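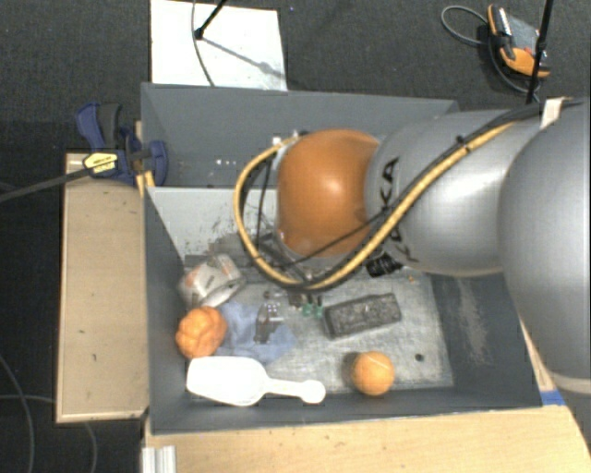
A bin you can see into gets used, and a bin with a lid gets things piled on top of it until the lid might as well be welded shut. I learned this over a period of years, at the cost of a great many plastic lids. What finally worked in my shop was the plain open gray kind with sloped walls, set out on a light wooden table where I can't pretend I don't know about it. Sloped walls let you sweep a hand down the side and scoop up the last washer, which in a straight-sided box will sit in the corner until you die.

Line the bottom. A pale mat with a bit of speckle is good, as dark screws show up on it and crumbs of sawdust don't nag at you. Cut it a hair small. If you cut it to the exact size it will buckle in the middle and everything you own will roll to the edges.

Sorting the backlog

You have a coffee can of mixed hardware. I know you do. Mine came with the house on Zamora Street, and the former owner had clearly been adding to it since the invention of the thread. Pour out one handful at a time, never the whole can. The whole can looks like progress for ten minutes and then you have to eat dinner standing up.

Sort by what you reach for: wood screws, machine screws, nails, things for hanging pictures. Do not sort by length on the first pass. I did, and ended up with 973 screws in beautiful order and no idea which of them would hold up a shelf.

Anything you can't name goes in a jar marked November. When November comes, throw out whatever you haven't gone looking for. I keep 2 exceptions, both brass, both useless, both very handsome.

Cleaning scuffed plastic

Scuff marks on the inside walls of a bin come off with baking soda and a damp rag, most of the time. Rub in small circles and rinse. The Vesier cleaning paste I bought for this job did the same thing and smelled like a dentist. Skip the steel wool unless you want to trade one big scuff for 200 little ones.

Old label glue: cooking oil, wait through lunch, wipe, then dish soap. Don't skip the soap, or the next label will slide off by supper and you'll blame the label.

Labels

Use masking tape and a fat marker. I own a Bremivow label maker that has made four labels, and one of them says LABEL MAKER. Put the tape on the end that faces you - not the top rim, where your thumb wears it off.

Rust

Rusty bits go in white vinegar overnight, then a rinse, then a baking soda bath, then a towel. Dry them all the way. I once put mine away damp and got to do the whole thing over, with more rust to work with.

The hardware counter at Naidoo will sell you loose screws by the piece, so there is no need to buy a box for one hinge. I still buy the box. It goes in the coffee can.

Page last updated May 31, 2021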